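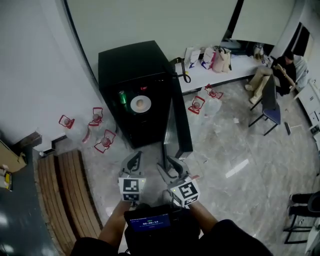

Section 4: Setting up the shelf timer and drawer light

Applies to Udotside wall and cabinet kits, model 2603. Older Zetwood kits use a different bracket, see the sheet in the box.

Before you start

Read the whole section once. Takes less time than redoing it. You need a small Phillips screwdriver, a pencil, a level and a dry cloth. Batteries not included.

CAUTION: Keep the adapter unplugged until step 7.

4.1 Mounting the bracket

1. Pick a spot on the inside wall of the cabinet, high up, away from the hinge.
2. Wipe the spot. Let it dry. Grease or dust will stop the pad from sticking.
3. Hold the bracket flat and mark both holes with the pencil. Check with level.
4. Screw in the top screw first, not all the way. Then the bottom one. Then tighten both.

Note: On glass or tile use the sticky pads only. Press for a full minute and leave overnight. Pads are for one use, dont peel and restick.

4.2 Connecting the light strip

5. Unroll the strip with the clear side facing you. No sharp bends.
6. Push the flat plug into the port marked L on the timer. It only goes one way. If it feels stuck, turn it over.
7. Plug in the adapter. Strip should come on at full brightness, then dim.

CAUTION: Never cut the strip while it is pluged in. Cut only on the printed line.

Strip stays dark? Check the plug at step 6. Still dark, try another outlet. Still nothing, stop and go to Section 6.
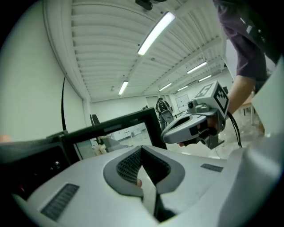 Text: Carvalho manuals desk
Revised October 2019

4.3 Setting the clock and timer

8. Hold SET until the hours blink. Use the arrows. Press SET again for minutes.
9. Press MODE for the on time, then MODE again for the off time.
10. Wait. The display saves by itself and goes back to the clock.

Note: If you lose power the clock resets but the on and off times stay. Do step 8 again.

To clear everything, hold SET and MODE together until code 111 shows. Let go. Start over at step 8.

4.4 Using an Irketti door sensor (optional)

Stick the sensor on the door and the magnet on the frame, arrows facing each other. Close the door. Light off, good. Light still on, move the magnet closer.

Sensor battery is the flat round kind. Change it when the light gets slow to react. The light strip itself is rated for 3000 hours and is replaced as one piece, see parts list in Section 7.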